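Home | Bench notes | Rigs | Parts | Contact
Print this page
E-mail this page

Rasness bench notebook – July, Saturday session

Right arm let go of its grip force again this morning. Fourth time this month if I count the two Killian logged, and the first time I was sitting next to the stop button with the logger running, so I am writing it up properly.

What happened: arm was in a hold, fingers closed, no motion commanded. At 11 seconds into the hold the gripper current dropped to nothing and the fingers relaxed. No fault on the controller, no message on the console, status light stayed green. Current came back by itself 4 seconds later and the fingers closed again at full speed. That second part is what bothers me. A dropped object is a nuisance. Fingers that shut without being told to are a safety matter, because the natural thing to do when something slips is to put your hand in.

Pressed stop. Stop worked. Isolated the arm at the wall and left it for a coffee.

Checked so far:
Gripper supply at the bench end, steady under load.
Crimp on the wrist connector, looked fine, remade it anyway.
Firmware on the gripper board, same as the left arm.
Finger screws, one slightly loose on the right-hand finger. Tightened. Can't see it causing this.

Then swapped the wrist cable for the spare from the Surkden rig and went back to hold tests, nobody inside the tape.
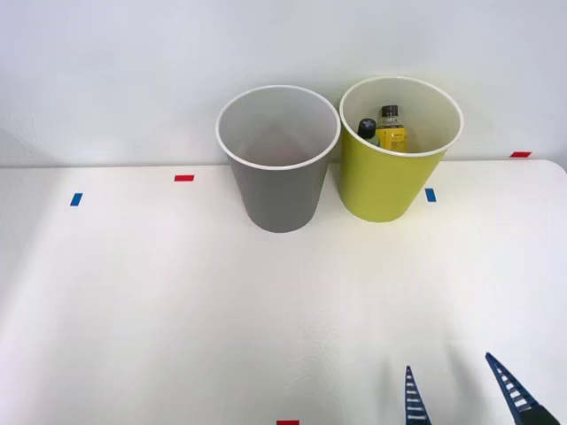
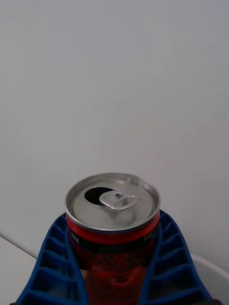

Ran 49 holds on the spare cable with no dropout. Put the original cable back and had one on hold 12, same pattern as before, current gone and then back with no warning. Flexed the cable by hand with the arm isolated and a meter on the signal pair. It goes open when the bend is near the strain relief, on the gripper side. So the cable is bad, and I think it has been going since the wrist was re-routed for the Flurivley job, when the loop was made shorter. The clamp is too close to the joint and the cable takes all the bend in one place.

That explains the loss. It doesn't explain why the gripper board carries on with the last command when the signal returns. Sethi's manual says it should sit idle after a communication loss until it gets a reset. Ours does not. Either the watchdog setting was never switched on or it was lost at the last update. I read the parameter back and it is off on both arms, so the left one would do the same thing with a bad cable.

Killian Carré came in after lunch and we agreed the following.

Both arms: watchdog on, value saved, power cycled, read back again. Done.
Right arm: spare cable stays in. Old one is cut through and in the scrap bin so it doesn't find its way back into the drawer.
Clamp to be moved further back and the loop lengthened. Not done, needs a longer sleeve.
Until the clamp is moved, nobody reaches for anything in the gripper with the arm live. Stop first, then hand. This goes for dropped items too.

Pulled the signal pair on purpose with the watchdog on. Fingers stayed idle after it was plugged back in and the console asked for a reset, as it should have from the start. Repeated on the left arm, same result.

Still open: why no fault shows on the console when the current drops. Killian thinks the status message is only sent on change and the board misses the change – he will look at the log from this morning. I have ordered two cables and the sleeve. Surkden want their spare back when they arrive.

Back to top | Previous entry | Next entry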